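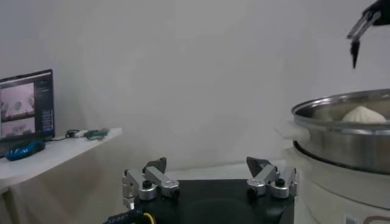
15th September. Second draft of the handling rules for the Flevstead cell, section 4, shared workspace. Rule 4.2 still says one arm over the cooker at a time, and gives no figure for the waiting arm. With the open gripper low beside the pot and the other one's fingertip above it, 4.2 can be read two ways. Reworded: the waiting arm stays 300 mm clear of the rim, fingers open. Speed limit near the pot left at 57 mm/s - the May value, not reviewed.

Rule 4.5, lid. To lie flat on the table, left of the cooker, before either arm is enabled. Plate to the right. No transfer path may cross the lid.

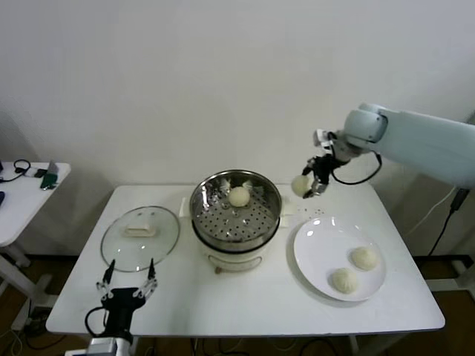
Still open

4.7, cables on the floor. Derkwood's wording is too loose, Neagu's has 19 clauses. Will try a short version tomorrow and send both to Lamutine.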